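Cardboard divider

A cardboard divider (also box divider, partition insert, cell insert, or just "the grid") is a set of thin board strips slotted together to make a block of small open compartments. Used inside cartons to stop goods knocking together, and more and more on its own, as a cheap organiser for drawers, shelves and desks.
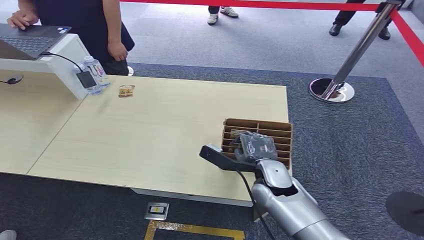 Names vary by trade. Packers say partition or cell; shops selling to homes say organiser or divider box. In glass packing the word "nest" is still heard. A divider with a base and outer walls is strictly a divided box, but few people keep to that.

Construction

Strips are cut from solid board or thin corrugated board. Each has slots cut halfway through its depth, and the strips going one way drop into the strips going the other. No glue needed in the plain type. The slots hold by friction, so a worn divider leans over and folds flat by itself, a common complaint. Some makers glue the outer ends to a surrounding wall, which fixes the leaning but means it can't be packed flat.

Cells are square or rectangular. Square for bottles and jars, rectangular for folded things. Depth is usualy a bit less than the height of what goes in, so there's something to get hold of.

Board is normally left brown. White-faced board shows dirt sooner and costs more.

Use in the home and office

Most often socks, underwear, ties, small cloths. Also cables, chargers, batteries, seed packets, tea bags. Cloth items are folded or rolled to the width of the cell and stood on end, so each one can be seen from the top. Soft items pushed in unfolded tend to spread over the neighbouring cells and bow the strips outwards.

On shared desks the divider is mostly used for the small stuff that gathers there: adapters, leads, pens, snacks. Open tops make it quick to fill and quick to empty. Dust gets in. Lidded versions exist but are less popular.

Filling

Usual advice is to work from the back row forwards, with the divider tipped slightly towards the person filling it. Middle cells are the awkward ones, there being no outer wall to steady them, and a hand going in tends to crush the strips either side. Heavy things go in the corners. Opening out a flat divider: hold two opposite corners and pull, then press down on a table to square it up.

Sizes

No agreed standard. The Flinano range, sold flat, comes in 2 depths and goes up to 46 cells. Viklund sells a smaller one with 9 cells, meant for a single drawer. Trade packs from Vetham are bundled in lots of 500 and are not meant for home use, though they turn up in second-hand shops.

Care and disposal

Not washable. Wipe with a dry cloth or brush out the crumbs. Damp is the main enemy: board softens at the slots first, and once a slot has torn the strip wont stand straight again. Tape works for a while. Plain board goes in with paper recycling, flattened. Waxed or plastic-coated board usually does not, check locally.

See also

Corrugated board
Drawer organiser
Egg tray
Clanora (storage range)

Last edited October 7, 2024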